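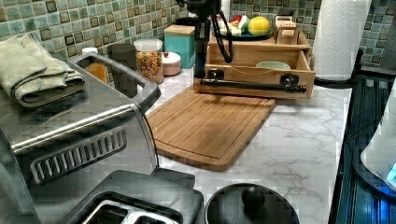 Shireen Masilela wants to know why the drawer skill gets its own planner node when pick and place share one. Fair question, she asked it twice in the issue thread and I never wrote it down. So, written down now.

Collach drawer stack, README

Short answer: a drawer handle isn't a free object. Pick and place plan to a pose and are done. Drawer plans to a pose, then has to stay on a line while the handle pulls back. Different failure modes, different retry logic. Tried merging them in August last year, reverted it.

What's in the repo

collach_perceive: finds horizontal bar handles, gives center point, long axis, and a front plane for the drawer. No training needed for new kitchens if the handle is darker than the face. Light handle on light wood is bad, see Known problems.

collach_plan: approach from the top, pull, release. Also the open/closed check.

collach_ctl: the compliant controller. Runs on the arm box, not on the planning machine. Do not move it, latency gets ugly.

tools/: log viewer, axis checker, the replay script. Replay script is the one you want for debugging.

Install

Python 3.11 or newer. Clone, make a venv, pip install -e . from the top folder. Then copy config/default.yaml to config/local.yaml and set arm_host. If you skip the copy it silently uses the defaults and you will waste an afternoon (I did).

Running

Start the controller first. Then collach run drawer_open. Add --dry to plan without moving. Add --log full if you want the wrench data, files get big.

Params people ask about

pull_speed: 4 cm/s. Faster works on empty drawers, don't do it with bowls in there.
slip_limit: 2. Number of regrasps before the skill gives up and hands back to the task planner.
pull_dist: 17 cm. Hard stop. Small countertop drawers come right off the box if you let them, so set this lower for short ones.
handle_clearance: gap between fingertips and drawer face. Leave it alone unless your handle brackets are realy short.

Frames

Everything is in the arm base frame. Drawer axis is positive toward the robot. Mikcombe logs use the opposite sign, the loader flips them, so don't flip them again yourself.

Known problems

Shiny stuff near the drawer (toaster ovens, glossy appliance fronts) puts ghost edges in the depth. The plane fit mostly throws them out. Mostly.
Patterned tile behind the counter is fine, it's far enough back that the crop removes it.
Cutting board touching the front of the box: planner treats it as part of the counter. OK for pulls, wrong for anything that goes low. Wael Ait Brahim has a branch for this, not merged.
Items on top of the box aren't tracked during the pull. If one slides, we don't know.
Light handles, as above.

Tests

28 unit tests, all offline. pytest from the top folder. The hardware tests are in tests/hw and are skipped unless you set COLLACH_HW=1. Keep a hand on the stop when you do.

TODO

drawer_close still uses the old controller
write up the log format propery
angled pulls

Last edited 23 June 2026. Issues go in the tracker, tag them drawer.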